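FLOORS AT THE IRHOLM HALL TO BE SANDED IN JANUARY

The main hall at Irholm will close for most of January while the floor is sanded and re-oiled. The boards date from 1919, when the building opened as a reading room, and they were last treated before the kitchen was added.

Navaratnam Joinery of Tasside has the job. Their price covers the hall, the stage steps and the short passage to the side door. The kitchen and cloakrooms are tiled and will stay open, but there will be no way through to them from the front. Please use the yard entrance.

Regular bookings move to the Funcombe schoolroom at the usual times. It holds 200 people seated, so the Thursday dance class will fit without trouble. Parking is tighter there and the lower gate is locked at 5.

Chairs and folding tables need to be out before work starts. If your group keeps boxes under the stage, take them home or label them clearly and leave them in the upstairs store. Anything without a label will go to the spring sale.

The floor fund stands $700 short of the full cost. Donations can be left at the library desk or mailed to the hall office. 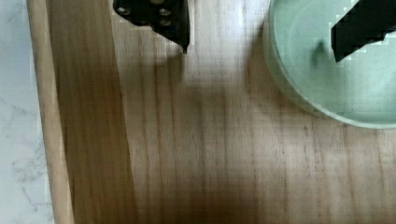
IRHOLM, January

Wood grain shows up more strongly once oil goes on, and the hall boards will look darker than people are used to. The color evens out over the first few months. Until then, no tape on the floor, please, and felt pads on all chair legs. Street shoes are fine after the first week. Tap shoes will have to wait until the end of February.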